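4.2 Importing and aligning recordings from two hand-held grippers

This section covers the Soston import tool, version 2, as used with Itineck hand-held grippers. Read section 4.1 first if the grippers have not been paired.

1. Connect both grippers and open Import.
2. Select the session folder. Each gripper appears as its own track.
3. Check that both tracks show 30 frames per second. If one does not, stop and repeat the pairing.
4. Click Align. The tool matches the clocks and trims the ends.
5. Scrub through the tracks and look at the fingers when they meet cloth. Mark each grasp with the G key.

Grippers at a bed with clothes on it:
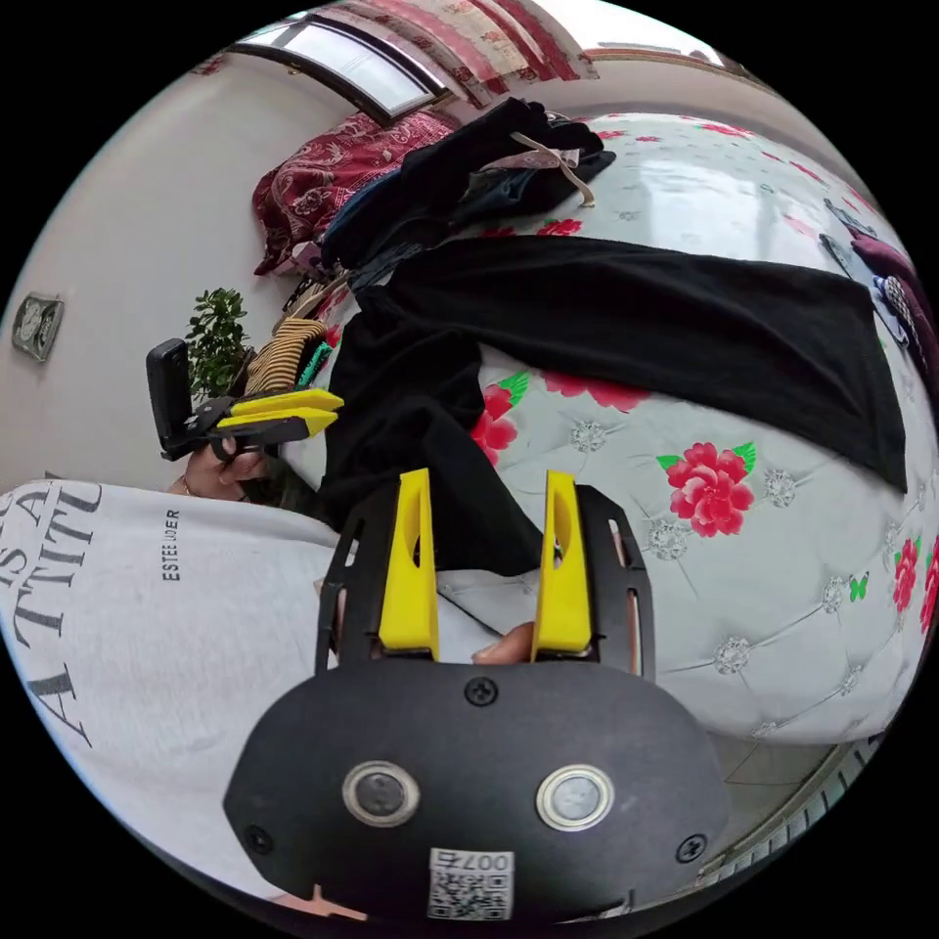
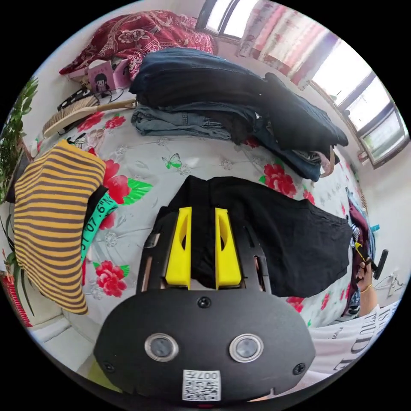
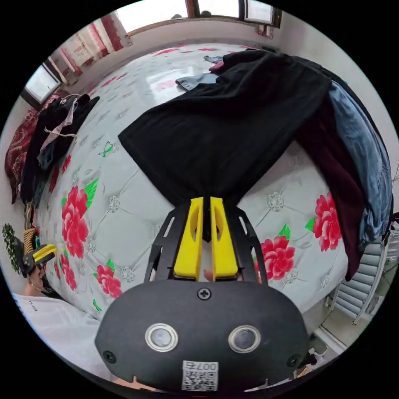 Neltley, Aug 21, 2026

6. Open the Pose tab and run tracking. Bedding with a strong printed pattern gives the tracker plenty to hold on to. Plain dark cloth gives it very little.
7. Review every segment flagged in orange. Accept it, or cut it with the X key.
8. Export to the Hafþórsson planner format.

Note: A garment lifted close to the lenses can hide most of the background. If tracking drops out, lower the feature threshold to 39 and run step 6 again.

Caution: Do not rename the track files before export. The planner reads the gripper number from the file name, and a renamed file is loaded as the wrong hand.

Error codes for failed exports are listed in section 4.3.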